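Home | News | Workshop Notes | Members | Contact

Filed under: Puzzles & Sorting Games

The shape board is back on the bench

Members who have asked after the green shape board will be glad to hear it is out again. Kelly Sales found it in the Penau cupboard in June, behind the spare trays, and it has moved to the long bench by the door. The arch pieces have been the favorites so far. Each has a deep curve cut into the top, and people tend to pick one up by the curve before they look for its place.
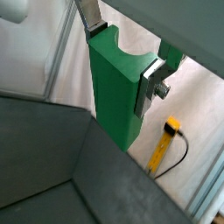
Luana Holanda has asked for two changes to how we use the set. Pieces go back in their bag at the end of a session, and the board stays in its gray tray. Small parts on an open bench end up on the floor, and we lost 2 of them that way last year.

The arch only goes in one way around, so try it flat side down and turn it before pushing. 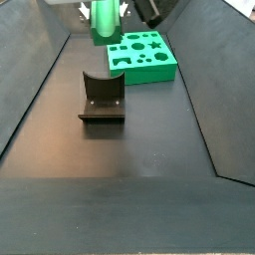 Érica Portela is keeping the sign-out sheet. It has 40 names on it already, mostly from the Briselura group - please print clearly.

The board has thirteen cutouts. The star and the hexagon are easy to find. The two small squares next to each other take longer, and so does the oval if you come to it from the wrong side.

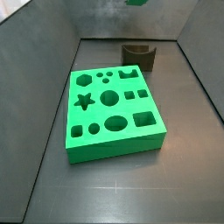

Questions from members

Several came in to Lindalva Moura at the desk. One is printed for everyone. 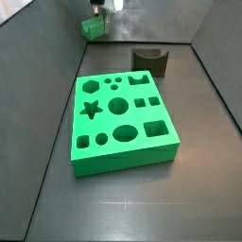
Can the set be borrowed overnight?
Overnight loans start once the second bag is sewn. Until then it stays in the room, and Anathi Magagula can open up early for anyone who wants more time with it.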